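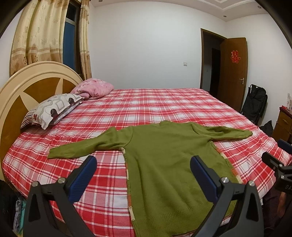

4.2 Segmenting garments on patterned bedding

The perception module receives one wide-angle color image per control step and must return a garment mask, a set of candidate grasp points along the garment outline, and a confidence value for each point. In the first version of the Bakby pipeline, the mask was produced by a color clustering step followed by a small refinement network. This was adequate on plain tabletops. It failed often on beds, where sheets and blankets carry strong patterns of their own and where the lens bends straight lines near the border of the image. A clustering step tuned on plain surfaces tends to split a checked or striped sheet into many regions and then attach some of them to the garment.

We therefore replaced clustering with a two-branch network. The first branch predicts the support surface, including its pattern, and the second predicts the garment. Both branches share an encoder, and a consistency loss penalizes pixels claimed by both. Images are not rectified before they enter the network. We found that rectification removed useful pixels near the border, where sleeve cuffs are frequently located, and that the encoder learned the distortion without difficulty.

Figure 3 shows a typical input from the Vukasham home set. An olive-green knit sweater lies flat on a red-and-white plaid sheet, with both sleeves extended. The contrast in color between knit and sheet makes the outer boundary easy to recover. The harder regions are the strips of patterned trim along the side seams, whose orange, cream and muted red tones are closer to the sheet than to the knit. The earlier pipeline assigned trim of this kind to the background in 61 of the 300 test images. The two-branch network did so in nine.

Figure 3. Input image from the Vukasham home set. The gripper fingers enter from the lower edge and cover part of the sheet and part of the sweater.

The fingers hide part of the workspace at every step. A fixed mask is not sufficient, as their position in the image changes with the opening width. The tooling layer, Usemlow, renders the expected finger outline from the measured width and passes it to the network as a fourth input channel. Grasp points that fall inside the outline are kept in memory from the last step in which they were visible, with a confidence that decays over time. The planner may request a short retreat of the gripper when fewer than two visible points remain above threshold.

Training used 200 labeled images per garment class. Labels were drawn on the original images, and trim, cuffs and hems were annotated as part of the garment.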